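New Bench Rules for Shared Robot Arms Start in October

By Najwa Yammine
October, 9:40 a.m.
2 comments | 3 shares

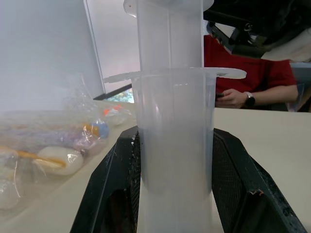 What changes at the bench

PRASTVILLE - The Harb test lab will bring in new house rules next month for people who work at the same table as a robot arm. The rules apply to all three shared benches in the building.

Grip force must be set for the part before the arm closes on it. Thin-walled plastic gets the lowest setting, and worn finger pads have to be logged at the end of each shift. Pads must be changed after 100 hours of use, even if they still hold.

Anyone seated within reach of an arm will need a stop button on their side of the table. Bags of spare items may stay on the bench but must be kept out of the arm's path.

"Most of this was already habit for the day crew," said Ward Timmermans, who wrote the rules with Lewis Haldane. "Now it's on paper, and the night crew works the same way."

Phones are still allowed at the bench - a draft ban was dropped after two meetings with staff. The lab will review the rules in the spring.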